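Plallasix board and tray set

Hindov Supplies > Sorting and counting > Boards and trays

The Plallasix set is a flat working board together with a shallow grey tray for small parts. It is made for sorting tables, classrooms and small packing rooms, where many little pieces must be moved from one place to another and should not roll away on the floor.

The board is tan and has a smooth, matt surface. It does not shine under a strong lamp, so small pieces are easy to see on it. The tray has a thin raised rim. You can put the tray behind the board, as many of our customers do, and let the board lie a little over it — in this way the pieces go down into the tray without a gap.

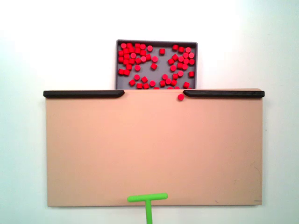
Plallasix board with the grey tray behind it and red cylinders. Green pusher at the bottom.

The red cylinders are sold separately under the name Westix, in bags of 8 or in a large box. They are short and wide, and they stand well on their flat ends. When you put many of them in the tray they like to stay together in groups, so please choose the tray size with some free space.

What is in the package
Board, tan, 1 piece
Tray, grey, 1 piece
Rubber feet for the board, 8 pieces

Care
Clean the board with a soft cloth and a little water. Please do not use hard sponges, they make the matt surface shiny in places. The tray can be washed in the same way.

Delivery
Orders leave our store in Kinnunen within three working days. If you need 11 sets or more, write first to Matilde Rebelo in the sales office and she will prepare an offer for you. The guarantee is two years — keep your invoice, please.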